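Start · Beiträge · Antworten · Medien · Gefällt mir

Rosalba Piras
1. März 2024

Ich muss jetzt einen Faden über Taschentücher schreiben. Ja, Taschentücher! Wer mir wegen der Rucksacklisten folgt, ist es ja gewohnt, dass ich mich in Kleinkram verbeiße, und diesmal hat es mich richtig erwischt.

Im Mai geht es wieder los, zwei Wochen mit Zug und Bus, und bei mir heißt das: Ab jetzt liegt der Küchentisch voll. Ich packe immer viel zu früh Probe. Erst alles ausbreiten, dann zwei Tage drumherum frühstücken, dann die Hälfte zurück in den Schrank. Ich liebe diese Phase fast so sehr wie die Reise selbst.

Die Tischdecke ist übrigens die lila-olivfarbene mit den Streifen und Blättern, nach der beim letzten Mal so viele gefragt haben. Flohmarkt, ein Stapel mit drei Decken, und sie war die lauteste. Kleine Sachen liegen darauf wunderbar, große Sachen verschwinden im Muster, und ich würde sie trotzdem gegen keine andere tauschen!

Also, Taschentücher. Angefangen hat es mit Khoa Lâm, der mir von seinem letzten Heimflug eine Tüte voll Kram aus dem asiatischen Supermarkt mitgebracht hat: Ingwerbonbons, Instantsuppen, so ein Klappkamm, und eben ein paar schwarze Päckchen von 洁柔. Ich dachte erst, da ist Kaffee drin. Schwarz und glänzend, und dann steht da in großen goldenen Buchstaben »Face«.

Darunter klein »TISSUE«, und dann war ich auch im Bilde. 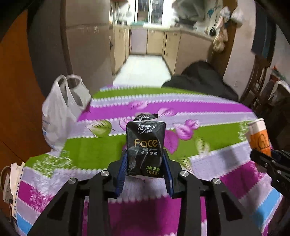 Und jetzt kommt der Teil, der mich so begeistert. Die Zeile 可湿水面纸 habe ich mir von Khoa übersetzen lassen: Tücher, die man nass machen kann. Man hält so ein Ding unter den Wasserhahn, drückt es aus und wischt sich damit das Gesicht ab. Meins hat das im Bad tadellos mitgemacht, ich stand da mit einem nassen Papiertuch in der Hand und habe laut »na so was« gesagt.

In Grün steht 自然无香 drauf, also ohne Duft. Für mich das Allerwichtigste! Ich bekomme von parfümierten Tüchern in einem vollen Abteil sofort Kopfweh, und alle anderen im Abteil haben vermutlich auch nichts dagegen, wenn ich nicht nach künstlichem Pfirsich rieche.

6片4层 heißt: sechs Stück, vier Lagen. Sechs klingt nach wenig, ich weiß. Auf der Strecke, die ich im Kopf habe, reicht mir so ein Päckchen aber locker einen Tag, wenn ich keinen Schnupfen habe. Mit Schnupfen rechne ich gar nicht erst, da kaufe ich unterwegs nach wie jeder Mensch.

Wo sie hinkommen, wird hier seit einer Woche verhandelt (mit mir selbst, laut). Bisher waren Taschentücher immer in der Deckeltasche. Blöd, denn der Rucksack liegt im Zug oben auf der Ablage, und dann niest man und steht auf Zehenspitzen über fremden Leuten.

Neuer Plan: eins in die Jackentasche links, eins in die Waschtasche, der Rest in den kleinen Beutel mit Pflastern und Sicherheitsnadeln. Rechts in der Jacke bleibt für die Fahrkarte reserviert. Da darf nichts anderes rein, das ist bei mir Gesetz, seit ich in Triest einem Schaffner sehr überzeugt einen Kassenbon gezeigt habe.

Der Beutel ist der von Erka, den ich im Herbst schon mal gelobt habe, und ich lobe ihn gleich noch mal! 30 Gramm, Reißverschluss über die ganze Länge, passt flach hinter die Wasserflasche. Der alte von Trasivis war hübscher, hatte aber diesen Knopf, der immer genau dann aufging, wenn der Rucksack auf dem Kopf stand.

Gewogen habe ich natürlich auch. Beutel komplett mit Tüchern, Pflastern, Nadeln, Nagelschere, Ohrstöpseln und dem Nähzeug: 293 Gramm. Meine Obergrenze für »kleiner Kram, den man ständig sucht« waren immer 300. Ich habe mich gefreut wie bei einer bestandenen Prüfung.

Was dafür rausfliegt: die dicke Packung Feuchttücher. Die war jedes Mal dabei, jedes Mal am dritten Tag ausgetrocknet, und ich habe sie jedes Mal trotzdem nach Hause getragen. Ein Tuch, ein Schluck Wasser aus der Flasche, fertig. Für klebrige Aprikosenfinger müsste das genauso gut gehen, ich werde es ausführlich testen.

Für den Müll nehme ich eine leere Brottüte mit. Bitte die Tücher nicht ins Klo werfen, wenn sie im nassen Zustand so gut zusammenhalten! Im Zug schon gleich gar nicht.

Noch offen auf dem Tisch: ein oder zwei Pullover. Die Stirnlampe, die ich noch nie gebraucht habe und ohne die ich nicht schlafen kann. Und das Buch, das ich seit zwei Reisen mitschleppe und bei dem ich auf Seite elf bin. Über die Pullover könnt ihr gern abstimmen, das Buch kommt mit, da diskutiere ich nicht.

Morgen dann der Faden über Socken. Ich habe Meinungen!

Antworten

Kyriaki Mavromatis
Ein Pullover und eine dünne Weste. Im Mai ist es abends am Bahnhof immer kälter, als man denkt. Und die Tischdecke will ich erben.

Lino Negri
Habe meine Packliste nach deinem letzten Faden um 1000 Gramm gedrückt, meine Frau hat alles wieder eingepackt. Wiegst du die Jackentaschen eigentlich mit?

Rosalba Piras
@Lino Negri Nein!! Was in der Jacke ist, zählt nicht. Steht nirgends, gilt aber.

Concetta Parisi
Gibt es die schwarzen Päckchen auch hier irgendwo? Ich vertrage Parfüm in Taschentüchern nämlich auch nicht.

Rosalba Piras
@Concetta Parisi Ich frage Khoa, ob er einen Laden kennt. Ein Päckchen kann ich dir am Sonntag mitbringen, dann kannst du es selbst unter den Hahn halten.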